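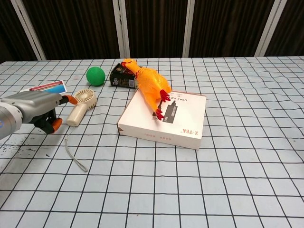
8 December 2021

Open day is done, so I'm getting this down while my feet still hurt. Doors at ten, last people out well past four, and the sign-in sheet says 34, though I know for a fact the Barroso lot put one name down for their whole carload. Fine by me! Most of them came for the arm and stayed for the coffee, or possibly the other way around.

Maxence Hervieu drove over from Curnholm with the spare controller in his trunk, which saved my bacon before we'd even started. Ours booted, sulked, and then refused to see the wrist encoder (same fault as August, see back in the book, I still think it's the connector and everybody else still thinks it's me). We swapped his in, reloaded the joint limits by hand, and were moving again with a few minutes to spare. TO DO: label our unit as suspect before somebody puts it back on the shelf.

The demo itself was the tabletop pick. Grid cloth down, odds and ends on top, visitor names a thing, arm goes for it. I know we'd talked about using the machined blocks from the Buden job, and they do look more serious, but people don't lean in for blocks. They lean in for a rubber chicken. Every single group asked for the chicken first, including two very sober gentlemen in ties from Vutport who had introduced themselves as being here about palletizing.

Notes on the objects, for whoever sets up next time:

Green ball. Easy, boring, good warm-up. Let the youngest visitor ask for it.

Handheld fan. The best one for explaining things. The handle is a nice shape for the orange fingertips, but there's the lanyard cord to think about, and if the loop lies on the wrong side the arm will happily take hold of handle and cord together. I got into the habit of coming in low from the left with the fingers well open and stopping just short, so people could look at the gap and argue about what was going to happen. That pause was worth more than any slide I've ever made. One lady wanted it to switch the fan on. Next year!

Z-TEK box. Flat, so you can't come at it from the top with any confidence. We tried going for the edge and it slid. Tried again with the wrist rolled and it slid again, only in a more interesting direction. I'd keep it in anyway, as it makes a good platform and visitors like to see something be hard.

Chicken. Lay it across the two boxes, head up on the little dark one and feet down on the white one, and you get a gap under the body the fingers can use. Flat on the cloth it's hopeless, it just squirms away. I would love to write that we planned this. Maxence put it down that way while he was talking to someone.

The cloth needs attention. It's rippled on the right-hand side and the lines wander all over, and I had two people ask me if the robot was reading the squares (it isn't, they're for us). There are also specks and stains at the left end, under where the arm comes across, and I'd like those gone before the next lot of visitors. Iron it or buy another one. I vote buy.

Numbers for the log: the cycle counter read 2,274 when we parked the arm at the end. We had 18 faults flagged across the day, nearly all of them grip timeouts, plus a couple of soft stops that were me leaning over the table to point at things. I need a stick. Remind me to bring a stick.

Questions I couldn't answer well and should be ready for:

How much does it weigh? I said "more than you'd like to carry upstairs", which got a laugh, but I really ought to know.

Can it feel how hard it's squeezing? I waffled. We read motor current and call it force, and I should just say that in plain words.

What happens if the power goes off while it's holding something? Good question from the Barroso group. I said the brakes hold the joints and then went quiet when they asked about the fingers. Must test this properly with something that doesn't matter if it drops. Chicken, obviously.

The Vutport pair want a follow-up visit and left a drawing of their infeed, folded into the back cover here. They're after a second opinion on reach more than a quote, I think. Maxence has offered to look at it first, as he's done a similar layout at Curnholm and has opinions about conveyor height that he'll share with very little prompting.

His controller stays with us until ours is fixed. Cables are coiled in the gray crate, and the e-stop extension is hanging on the hook by the door, where I keep walking into it.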